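Giltum Floor Rules Kit, four months in

I bought the Giltum kit because our house rules for the robot were living on sticky notes, and sticky notes fall off. For 260 dollars you get a binder of ready-made rules, a roll of floor marking, 100 check cards and a wall chart. I figured I'd use the chart and forget the rest. Nope! The cards are the best part.

Each card covers one kind of job and fits in a shirt pocket. The pickup card is the one I've worn out. Carry the pan level. Keep the load toward the back wall, away from the lip. Grip the handle at its narrow end. Nobody walks into the marked zone until the arm is parked, and that goes for me too (I was the worst offender).

What I don't love: the binder is way too long, and section 4 on speed limits reads like it was written for a much bigger machine than ours. The cheaper Faria set handles speeds better, but its cards are thin paper and curl up in a week. Also, Giltum wants a signature on every single card — I gave up and went to one per shift.

Our pickup job, run by the card:
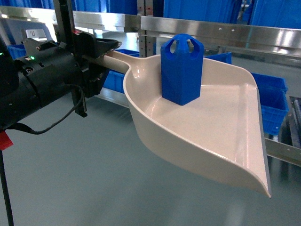

Utance left a comment on my first post saying the signatures are the whole point, and that one per shift won't help much when you're trying to figure out which job went wrong. Fair enough. I've gone back to signing the pickup cards and I'm still skipping the rest. Refill cards come in packs of 400, which should keep me going well past May.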